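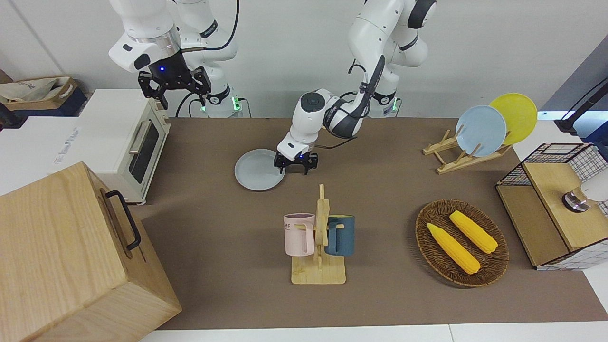 Pre-use safety and readiness inspection, two-arm kitchen station
Site: Kotent test kitchen, Pedberg
Form revision: July
Inspection date: 29 April 2024
Result: passed for supervised work, with comments. Not passed for unattended work.

Purpose of the inspection. Angelovski asked us for a plain answer on whether the kitchen station is ready to do ordinary chores, and whether it can be left alone while doing them. The chores on the list are moving plates, putting mugs up, handling corn and other produce, and using the toaster oven. We inspected the station the way we would inspect any powered machine that shares a room with people. The working height matters a good deal for this setup. A gripper lowered to the rim of a plate lying flat on the mat has very little room below it, and the other arm may be up over the toaster oven at the same time. Most of the comments below come back to those two positions.

Marks used: OK, COMMENT, FAIL, NOT TESTED.

SECTION A. MOUNTING AND TABLE

A1. Arm bases tight to the table, no movement by hand. OK
A2. Table does not rock with both arms extended to the front. OK
A3. Mat flat, no curled corners in the reach area. COMMENT
The mat is flat, but it can slide if a gripper presses down and drags. Tape the back edge. Check the tape at each weekly inspection.
A4. Base status lights working on both arms. OK
A5. Loose items outside the marked reach area. COMMENT
Storage baskets and boxes are kept close to the work. This is how a real kitchen looks, and Angelovski wants it that way. Acceptable at reduced speed. Any cloth kept in a basket must stay below the rim.

SECTION B. CABLES

B1. No cuts, pinches or bare spots on the arm cables. OK
B2. Enough slack at full reach. OK
B3. Forearm loop cannot catch on items on the table. COMMENT
The loop on the left arm came near the mug pegs during a slow pass. It did not catch. Shorten the loop or move the mug tree toward the front of the table. Retest after the change.
B4. Toaster oven cord routed away from both arms. OK

SECTION C. STOPPING

C1. Stop button within reach of the operator's chair. OK
C2. Stop button halts both arms. OK
Tested with each arm moving alone and with both moving.
C3. Arms hold position after a stop and do not drop. OK
C4. Gripper keeps hold of a plate after a stop. COMMENT
It does, and that is the correct behavior for a plate. It would be the wrong behavior for a finger. Operators need to know where the manual release is before their first shift. Two of the people we spoke to did not.
C5. Restart requires a deliberate action at the console. OK

SECTION D. CHORES, SUPERVISED

D1. Pick up a flat plate and set it in the rack. COMMENT
Total attempts across all plates: 178. Plates placed in the rack without help: 156. The usual fault was at the pickup. One finger has to get under the rim, and when the arm comes in slightly low it pushes the plate along the mat. No plates were broken. A person would do this without thinking, and much faster.
D2. Take a plate back out of the rack. OK
Easier than D1. The rim is already standing up where the gripper can reach it.
D3. Hang a mug on a peg. COMMENT
Works when the handle faces the right way at the start. When it does not, the arm has to set the mug down and turn it, and it often needs a second try. The short pegs leave little margin. We would not ask for a different mug tree, as customers will have whatever they have.
D4. Move corn from a tray to a plate. OK
Good grip, no visible crushing. Cobs lying close together sometimes move together, so allow space between them.
D5. Open and close the toaster oven door, oven cold. OK
Slow but steady. Door did not slam.
D6. Open the toaster oven door, oven hot. NOT TESTED
Fekberg has not supplied a heat rating for the finger pads. Do not test until they do.
D7. Turn the oven controls. FAIL
The gripper covers the control from the operator's view and slipped on 4 tries. Controls are to be set by a person.

SECTION E. PEOPLE IN THE ROOM

E1. Floor line in place, 600 mm from the table edge. OK
E2. Arms slow down when someone crosses the line. OK
E3. Arms slow down when someone reaches over from the side. FAIL
The sensor does not cover the side where the oven stands. Someone checking on food would come in from exactly there. This item alone is enough to rule out unattended use.
E4. Food contact surfaces on the grippers can be cleaned. COMMENT
The pads wipe down well. The joint behind them collects crumbs. Add a brush to the cleaning kit.

GENERAL COMMENTS

The station can do part of the work. It puts plates away, it deals with produce, and it will hang a mug if the mug is handed to it in a friendly position. It does these things with a person sitting nearby, and that person is busy for some of the time. Angelovski should not count on saved labor at this stage.

The oven is the weak point. Opening a cold door is a fair demonstration, but cooking means a hot door, a hot tray and a control that has to be set correctly. Only the first step has been looked at.

ACTIONS BEFORE NEXT INSPECTION

1. Extend sensor coverage to the oven side. Kotent.
2. Supply heat rating for finger pads in writing. Fekberg.
3. Tape mat, shorten cable loop, repeat B3. Kotent.
4. Post the manual release steps at the operator's chair. Kotent.
5. Confirm whether oven controls stay on the chore list. Angelovski.

Keep this sheet with the station log. Items marked FAIL stay locked out in the task menu until signed off by the inspector.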